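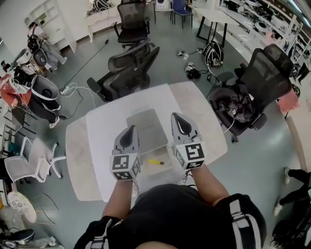 22/06/2019

Finally got the borders in Wilell to do what I wanted! I spent the whole evening on the pictures from our October trip, and I'm so pleased I have to write it down before I forget the settings.

The trick was the mat. I'd been putting the paper texture on the outer frame, where it just looked dirty, and Jamila Debnath wrote back to say try it on the inner one and pull the opacity way down. So I did, and wow – the harbor shot suddenly looks like something you'd hang in a hallway. She also sent me her Bandara preset pack, nine frames in all, and I love two of them (the dark walnut and the skinny brass one). The walnut even survives being recolored green, which I did not expect to like and now can't stop using.

Note to self: set the frame width as a percentage BEFORE cropping. I did it the other way on the Gitetti bridge picture and had to start over.

Batch export is wonderful. I pointed it at the full folder, all 1,196 pictures, and went off to make soup. The tall ones came out with the captions too close to the bottom edge, so those need another pass with a deeper mat, but the wide ones are lovely.

Wiroj Luangrath wants a set for his calendar and asked for plain white borders. Plain white! I'm going to send him one with the brass anyway and see what he says. Tomorrow I want to try a shadow under the inner frame – very soft, maybe warm gray – and redo the bridge.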